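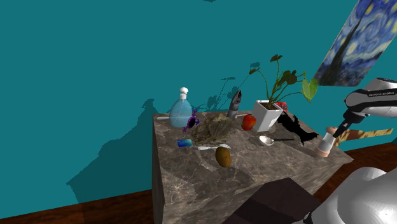 *Image: Traststead render library*

24th November

I signed up for the Ponivville walking tour because it was raining and the tour promised "frequent covered stops." There were 2 of those. One was a bus shelter.

The brochure says the old town has 372 steps between the river landing and the upper square. Our guide said 536. I asked which it was and she told me it depended on whether you counted the bits that are really just steep. I paid for the long version, so I suppose I got the bits.

To be fair, the first half hour is lovely. You start down at the landing, go along the wall where the rope makers used to work, and then cut up through an alley so narrow that our group of 10 had to back out of it when a man came down with a mattress. He didn't apologize. We did, all of us, in a kind of chorus. After that comes the clock tower, which is under scaffolding until spring, and the guide held up a laminated picture of it in front of the scaffolding so we could get the idea.

Lunch was supposed to be included. It was a pastry. A good pastry, with plum in it, and I'd have been very happy with it if I hadn't skipped breakfast on the strength of the word "lunch."

I'd booked through Billia, who run the same route in October with a boat ride at the end. In November the boat is replaced by "time at leisure on the waterfront," so I spent forty minutes at leisure, mostly in a shop that sells umbrellas. I now own a green one. It costs more than the tour did if you add the matching cover, and I did add the matching cover.

The museum up top is worth the climb, steps or bits or whatever they are. Go straight to the map room and skip the salt exhibit, unless you feel strongly about salt. The heating works in there too, and there's a bench by the radiator that I can recommend from long personal experience.

Next month I'm doing the Sugiyama garden walk, which is advertised as flat. I'm bringing the umbrella and two sandwiches.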